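Gripper fault at the Prydderch kitchen: what we found

The arm on the Prydderch kitchen bench is back in use as of Thursday, with a lower grip limit and one cable rerouted. It was down for 2 days. Several people have asked what happened, so this item covers the fault, the fix and what operators need to do differently.

The trouble started during a run of the pick and place routine. The arm had closed on an item and was lifting it when the controller lost the finger position signal. It should have stopped and held. The fingers kept closing until the motor hit its current limit, and only then did the arm stop. The item was crushed and one finger pad split. No one was inside the marked area and no one was hurt.

Heike Rathjen pulled the log that afternoon. It showed 352 dropped readings over the previous week, nearly all of them with the wrist turned to the far left. Each gap was too short to trip the alarm. The connector at the wrist had worked slightly out of its seat, and the cable was pulling on it every time the arm swung that way.

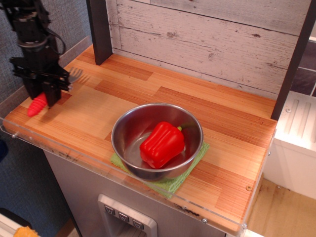

The Prydderch bench, with a red pepper in the steel bowl and the gripper over the counter.

The connector has been replaced and now has a locking clip. The cable has more slack and a second tie point. Heike also changed the controller settings so that any lost reading stops the fingers at once, and she set the closing force limit to 30 newtons for all food items. She ran 25 test cycles with the wrist at full left and got no dropped readings.

The Sidanska bench uses the same wrist connector. It was checked and found tight, but it will get the locking clip too when the parts come in from Drireo.

For operators: check that the wrist connector is fully seated before the first run of the day. If the arm stops on a signal fault, use the stop button, leave the item where it is and write down the wrist angle. Do not clear the fault and restart on your own. Small faults go in the log as well, even if the arm recovers.

Spare finger pads are in the top drawer by the Zalora bench. Please tell Heike when you take the last pair.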